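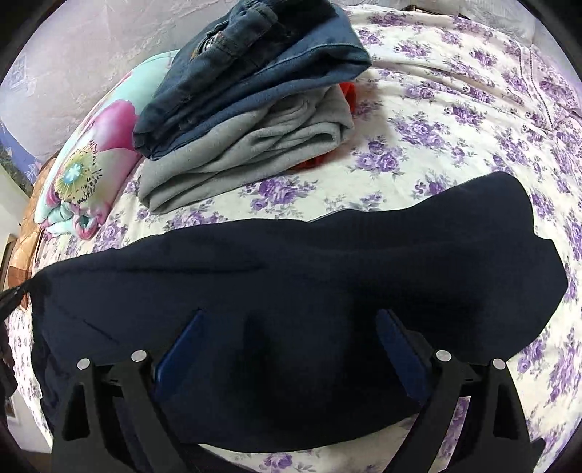 Folded jeans on a rose-print sheet, navy garment in front

Search this site Go

Pralla Crash Reports: data card

What it is

A table of 1,583 local news reports on road collisions, collected from 12 regional news sites and coded by hand. Each row is one article. A row is not a crash. If three sites covered the same pileup, you get three rows, and the shared_event column is our best attempt at tying them together. Our best attempt is patchy. Treat it as a hint.

Please read the whole card before making a chart. The first version of this table was used to claim that one county's roads had become far more dangerous over a winter. What had happened was that a site called Elgate Courier started posting every fender bender its readers sent in.

What it can tell you

How crashes get written about. Who is named first, whether the driver or the vehicle is the subject of the sentence, whether video is mentioned, and how soon the story is updated.

What it can't tell you

Anything about how often crashes happen, how bad they are, or whether a given intersection is safe. Newsrooms pick stories. They pick the ones with footage, the ones near the office and the ones that block a road people commute on. A quiet, serious crash on a farm road at 4 a.m. may get one line or none.

We have been asked for a "severity score" several times and won't add one. The injury words in these articles come from early statements that often change later, and half the time the article isn't updated when they do.

Files

reports.csv - the main table
outlets.csv - one row per site, with the months we collected from
codebook.txt - what each column is supposed to mean
disagreements.csv - every cell where the two coders differed, with both answers left in

Columns people get wrong

injured_stated: the number in the article text. Blank means the article gave no number. It doesn't mean zero. Please stop filling it with zeros.

footage: yes if the article mentions dashcam, doorbell or street camera video. We did not watch the clips. Some of the links were dead when we got to them, and we can't vouch that a clip shows what the headline says it shows.

vehicle_as_actor: yes if the headline has the car doing things by itself ("SUV jumps curb"). Coders agreed on this less than we had hoped. Short headlines without a verb are the main trouble.

time_posted: when the page says it was posted. Two sites reset this every time someone fixes a typo.

fault_language: 1 to 5, from neutral to openly blaming. I argued against including this one. It stays because people use it, but I wouldn't rest a paper on it.

How it was collected

The Hopkin scraper pulled pages tagged "crash," "collision" or "traffic" by the sites themselves. A tag is only as good as the person adding it on deadline. We threw out court reports, opinion columns and anything behind a paywall, so the two outlets with paywalls are thin. One coder went through everything and a second repeated a share of the rows. The coders knew what the project was about. That is a weakness and there's no fixing it now.

Known problems

Over 40 rows have a wrong outlet code from the February import. They are flagged in the notes column where we caught them, and I assume we didn't catch all of them.

Wire copy is counted under whichever site ran it.

Fimico, the tool we used to find near-duplicate text, treats a rewritten first paragraph as a new article. Counts of "unique" stories are therefore too high. Don't quote them.

Names of drivers, victims and witnesses were removed from the text fields. Anyone determined could probably find the original articles with a search engine, so don't describe this as anonymous data.

Use

Free for teaching and research. Say which version you used. If your result depends on a single outlet, drop that outlet and run it again before you tell anybody.

Comments

pressbox_r: Is the blank versus zero thing also true in the older version? I have a student who averaged that column.

maintainer: Yes, same rule in the older one. The average is no good, sorry.

lanechange: I think you're too hard on fault_language. We recoded a sample of our own and got close to your numbers.

maintainer: Close on the 1s, I'd guess. Try the 3s and 4s and send me what you get.

gridpoint: outlets.csv opens with a stray character in the first header. Easy to delete but it broke my import.

Contact: use the form on the project page | Copyright Pralla | Back to top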